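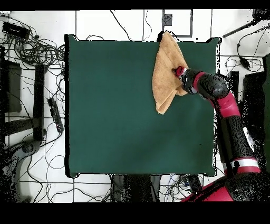

タオルのたたみ方、三つ折り派と四つ折り派の和平案を募集します

投稿者：すすぎ一回
洗面所の棚を買い替えました。Fodisの奥行きが浅いやつです。2,650円。安いなりに浅い。
これまで我が家のフェイスタオルは四つ折りで平和に暮らしていたのですが、新しい棚だと手前に2センチほどはみ出します。三つ折りにすると奥行きは収まるかわりに厚みが出て、一段に6枚しか入りません。うちのタオルは15枚あります。
夫は「丸めれば」と言いますが、丸めたタオルが棚から転がってくるのは夫の頭の上ではなく私の足の上です。皆さんどうしていますか。

投稿者：北窓
棚を返品する。

投稿者：すすぎ一回
>北窓さん
箱を捨てました。

投稿者：麻の葉
長い辺を三つに折ってから、短いほうを半分にしてまた半分。輪になった側を手前に向けて立てて入れると、引き出すときに隣がついてきません。
棚より、たたむ場所のほうが問題では。膝の上でたたんでいませんか？膝だと必ず斜めになります。机に布を敷いてやると滑らないし、角が合うので別人の仕事みたいになりますよ。うちは折りたたみ机に緑のフェルトをかけています。麻雀卓と呼ばれています。

投稿者：ロク
布を敷くのは反対。糸くずがタオルに移る。濃い色の布だと特にひどい。天板のままでいい。

投稿者：麻の葉
>ロクさん
タオルから布に移るんです。逆です。緑の布に茶色い毛が付くので、どのタオルが毛羽落ちしているか一目でわかります。犯人捜しには濃い色がいいですよ。

投稿者：ロク
犯人を見つけてどうするんですか。

投稿者：麻の葉
雑巾に降格です。

投稿者：Sunita Negi
日本語が変だったらごめんなさい。前に泊まり客用の部屋を六つ持つ宿で洗濯係をしていました。
きれいに半分に折ろうとする人は、だいたい最初に角を二つ持ち上げて空中で合わせます。大きいタオルだとここで負けます。台の上に広げて、片手で端を押さえておいて、もう片方の手で反対側を持ってくる。押さえるほうの手は動かさない。途中で布が三角になってしまったら、直しながら進めないで、全部広げてやり直すほうが早いです。
三つ折りでも四つ折りでも、お客さんは朝に顔を拭くだけです。

投稿者：すすぎ一回
>Sunita Negiさん
三角、なります。毎回なります。直しながら進めて、最後に台形で棚に入れていました。

投稿者：北窓
台形なら棚の奥を細いほうにすれば入るのでは。

投稿者：すすぎ一回
やってみました。入りました。腹が立ちます。

投稿者：ぬか床三年目
横からすみません。机の話が出たので便乗します。うちもアイロン兼たたみ用の机を置いたんですが、足元の延長コードがひどいです。アイロン、除湿機、扇風機、なぜか誰も使っていない充電器。余ったコードが机の脚のまわりでとぐろを巻いていて、洗濯かごを持って通るのが怖い。白っぽい床に黒いコードなので、ごまかしもききません。

投稿者：ロク
電源タップを机の脚に固定。床に置かない。以上。

投稿者：麻の葉
面ファスナーの結束バンドで8の字に束ねてください。ただ、アイロンと除湿機は電気を食うので、束ねたまま使うと熱がこもります。余らせない長さのコードに替えるのがいちばんです。

投稿者：ロク
>麻の葉さん
それは同意。初めて意見が合った。

投稿者：麻の葉
タップを脚に固定するのは反対ですけどね。机を動かすたびに全部ついてきますから。

投稿者：ロク
机は動かすものじゃない。

投稿者：麻の葉
掃除しないんですか。

投稿者：ロク
机の下は机の管轄。

投稿者：ぬか床三年目
とりあえず充電器を抜きました。5年前に手放した電気シェーバーのものでした。床が少し広くなった気がします。気だけかもしれません。

投稿者：Wirnport住民
Vuduraの「たたみ板」を使っている人はいませんか。タオルを載せてパタパタと倒すと同じ大きさになるという板です。3,351円。たたむための板をしまう場所が要るという点を除けば、よさそうに見えます。

投稿者：北窓
持ってます。バスタオルには小さく、ハンドタオルには大きい。いまは鍋敷きです。

投稿者：Wirnport住民
買うのをやめます。鍋敷きは足りているので。

投稿者：Sunita Negi
板がほしければ、雑誌で足ります。タオルの真ん中に置いて、両側をかぶせて、雑誌を抜く。宿ではLodhiという業者の古いカタログを使っていました。分厚くて最高でした。中身は一度も読んでいません。

投稿者：すすぎ一回
途中経過です。食卓に古いシーツを敷いて、雑誌を芯にして三つ折りにしました。角が合います。夫が通りがかりに一枚たたんで去っていきましたが、見事な三角でした。指摘したら「おにぎりも三角だ」とのことです。
15枚のうち毛羽のひどい3枚を雑巾に降格したので、残り12枚、6枚ずつ二段に収まりました。

投稿者：麻の葉
おめでとうございます。降格組はどこにしまうんですか。

投稿者：すすぎ一回
考えていませんでした。丸めて洗濯機の上に置いてあります。

投稿者：北窓
転がるぞ。

投稿者：すすぎ一回
さっき一つ落ちました。足の上です。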